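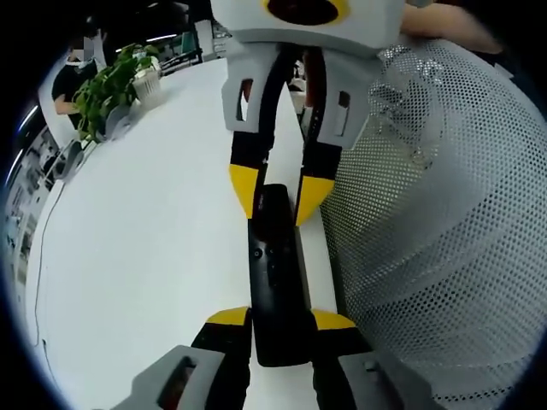
Chapter 8
The Desk and What Lives on It

When Chathurika Khan took over the running of the upstairs office at Trukard, a small firm on the edge of Flerbridge that sells replacement parts for garden machinery, she did something that her new colleagues thought rather odd. She asked everybody to leave their desks exactly as they were at four in the afternoon, go and have a cup of tea, and let her walk round with a notebook. She touched nothing and moved nothing. She simply wrote down what was on each surface, where it was, and whether it looked as though it had been put there on purpose or had just come to rest, the way leaves do in the corner of a yard.

By the end of that walk she had 251 things in her notebook. There were mugs and staplers, of course, and a great many pens, but there were also two left-hand gloves, a jar of piccalilli (unopened), a remote control for a projector that had gone to the tip years before, and a plant so large that the man who sat behind it had taken to leaning sideways whenever he wanted to talk to anyone. Most of the people who came back from their tea were surprised by their own pages. They had stopped seeing what was in front of them, and I suspect that if you looked up from this book for a moment and wrote your own list, you would be a little surprised too. Do try it! We shall need the list in Section 8.2.

In the last chapter we looked at the room as a whole: where the light comes from, how people get from the door to their chairs, and why the printer always seems to end up in the one spot where it annoys everybody. Now we come closer in, to the desk or table itself, the chair drawn up to it, and the odds and ends that gather there over a working week. It may seem a humble subject after windows and doorways. But a person who works in an office spends far more of the day looking at the top of a desk than at anything else in the building, and small troubles there, repeated morning after morning, have a way of becoming large ones.

8.1 Reach

Sit down at your usual place with your back against the chair and your upper arms hanging loosely at your sides. Now, without leaning forward, sweep one hand across the desk in a curve, as if you were wiping up a spill. The patch your hand covers is called the near zone. If you straighten your arm and sweep again you will mark out a second, wider curve, and the space between the two is the far zone. Everything past that, which you can only get at by leaning or standing up, we shall call the outer zone.

The three zones are not the same size for everybody. A desk 600 millimetres deep may be nearly all within reach for a tall person and may have a good strip of outer zone for a shorter one, and this is worth remembering when desks are shared. It also depends on the chair. A chair that will not tuck under properly, perhaps because its arms catch on the edge of the table, pushes the sitter back and shrinks the near zone on every side. Everaldo Pimentel, who fitted out the reading room at Godoy and was kind enough to let me follow him about with a tape measure, always sets the chair first and marks out the desk afterwards. I had been doing it the other way round for years.

The rule of thumb is a simple one. Things you pick up many times a day belong in the near zone, things you pick up now and then belong in the far zone, and things you like to look at but seldom touch, such as a plant or a photograph, can go in the outer zone, provided they do not block your view of the person opposite. Cables are a case of their own. They are hardly ever picked up at all, and yet they wander through all three zones if they are allowed to, and they have the whole of Section 8.4 to themselves.

Before you read on

Take the list you made a moment ago and put an N, an F or an O beside each item, according to the zone in which you found it. Then go down the list a second time and mark how often you used each thing yesterday: many times, once or twice, or not at all. Keep both sets of marks, even the embarrassing ones. The worked study of the Sultemus front office, beginning on page 152, uses the same letters, and you will find it a good deal easier to follow with your own desk beside it.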